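7 Jul 2019, returns bench, Dirnero bldg

Arm on mixed household bin again. Second shift wanted it back on after the Tultovar changeover so left it running thru lunch. 14 stops before noon, most of them cleared from the panel. 2 needed somebody to walk over.

Main thing for me is the job has changed and the rota hasnt. Sorters used to stand here the whole shift, now they get called over for stops and in between they're on labels. Wrists better, they say. Walking worse. Complaint is you can't get into a rythm with either one.

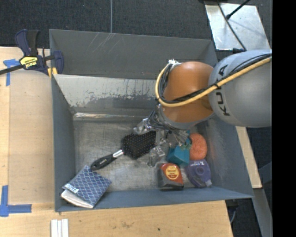
Mixed bin, hand low over the small stuff. Brush, tape measure, sponge etc.

Asked for 20 min swaps between bench and labels, try through end of week. Rivera line does it already and likes it.

To do
- stop light where label table can see it
- who is allowed to reset? right now only leads, everyone waits
- redo training sheet, still says "sorter" all over
- pay grade question goes to Skilesness office, said December last time, ask again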